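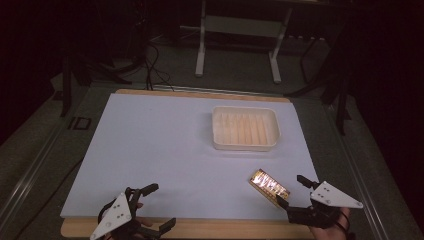 Week 4 notes: What a package says about its contents

Every claim that packaging "communicates quality" should be met with the same dull question: to whom, and how would we know? The reading for this week, Annelore Wendt's chapter on premium cues, treats the matter as settled. Gold means luxury, cream means natural, ridges mean care. Take a shallow cream plastic tray with channels molded into its floor, and next to it a small flat thing with a shiny gold and amber finish. Wendt would have us read the second as costly and the first as modest. Perhaps. But she chose her cases after she knew the prices, and a reader who knows the price will find the cue.

The Prollus study

Wendt leans hard on one study, run for the snack maker Prollus by Bernd Kröger. It had 1233 respondents, recruited through a store loyalty scheme. They were shown two wrappers for the same cookie and asked which was "better." Most picked the metallic one. Kröger concludes that the finish raised perceived quality.

Problems to raise in section:

The question was never defined. Better wrapper or better cookie?

The metallic wrapper was always shown second. Kröger mentions this in a footnote and moves on.

People in a loyalty scheme already shop at the store and already like its brands.

No one was asked to pay for anything.

The last point matters most to me. Saying you prefer a thing costs nothing. Eckhard Hagedorn's follow-up in Lonatthorpe put both wrappers on shelves at the same price and found a gap so small that he declined to give it a name. Wendt cites him once, in a list, as "broadly supportive." Read his page 11 and see if you agree. I don't.

Color and culture

The usual table (white for purity, red for energy, and so on) appears in nearly every textbook, including ours. Try to trace it. Iman Ramadan did, and found the books citing one another back to a trade brochure from Filali, a firm that sold ink. Her paper is short and slightly rude and you should read all of it.

Åsmund Boström's reply says that a poorly sourced claim can still be true. Fair enough, but then somebody has to go and test it, and his own test used 3000 online ratings with no record of what screens people had. Color was the variable!

For next time

Bring one package from home. Write a page on what you think it signals, then ask a person who has never bought it what they think it costs. Hand in both. If the two disagree, leave the disagreement in. Last year too many papers were tidied up to match Wendt.

The Pusum case is optional. It is mostly marketing copy, though the appendix has usable sales figures.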